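Drirnell reserves: where do we play next season?

touchline_ted
Seen the notice on the club website. The league wants the reserves off the bottom pitch by next season unless the drainage gets sorted. We lost four home games to the weather before December was out and had to play two of those away. Does anyone know what the plan is?

Gerner End
The plan is to share with Ballo. They have asked for 1,500 a season, which includes the changing rooms but not the floodlights.
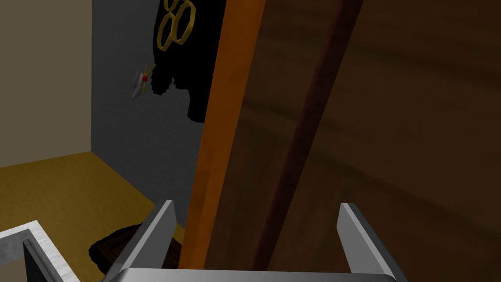
Ballo's pitch is fine but I don't see why the reserves should be the ones to move. The first team could play a few there as well. If money is going to be spent I would start with our own changing rooms. The doors want doing first, and I'd have them in a dark chocolate-brown wood like the big panel in the picture, with the lighter grain showing through. That would be done in a weekend and the drainage can follow.

touchline_ted
Doors won't stop a game being called off.

oldleftback
Agree with Ted. Sixteen players turned up for the last home reserve match and were sent away at half one. You can't keep doing that to lads who have swapped shifts. Two have already gone to Bakalis.

Gerner End
They went to Bakalis because they weren't getting a game.

oldleftback
One of them started every week.
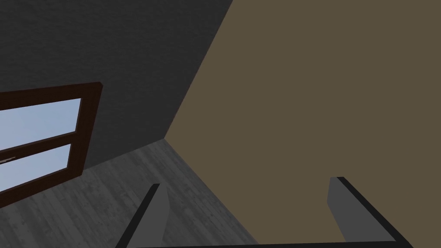
Posted by: M Tsolakis
Sat 4 April
Markos Tsolakis here, I run the reserves. Nothing has been signed with Ballo. Hamidreza Jalali and I met their secretary last week and the offer is for one season, with kick-off at 1pm so we don't need the lights. The drainage quote for the bottom pitch came in at 1,786 and covers the goalmouth at the road end only. The other end would be a separate job. My own view is that we should take the Ballo offer and do the pitch properly while we are away.

touchline_ted
Thanks Markos. That is more than the website said. Would home gate money stay with us?

M Tsolakis
Yes, but the tea bar would be theirs.

northbank_jo
I'm against it. Ballo is 3 miles away with no bus on a Saturday afternoon. We get almost nobody to reserve games as it is and the ones who do come mostly walk.
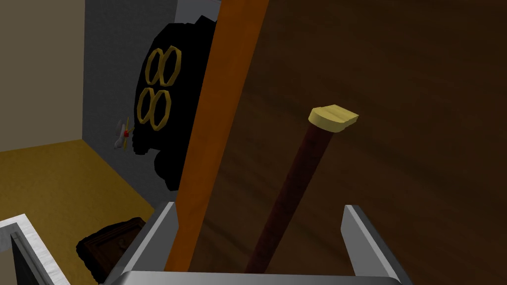

I would sooner see the road end done now and take our chances with the other one. Most of the call-offs were down to that goalmouth anyway. The referee said so both times I was there.

oldleftback
The far corner was under water for the cup tie, Jo. It was both ends.

northbank_jo
That was one match.

M Tsolakis
It goes to a vote at the next club meeting. Members only, so check your subs are paid. Hamidreza has the list.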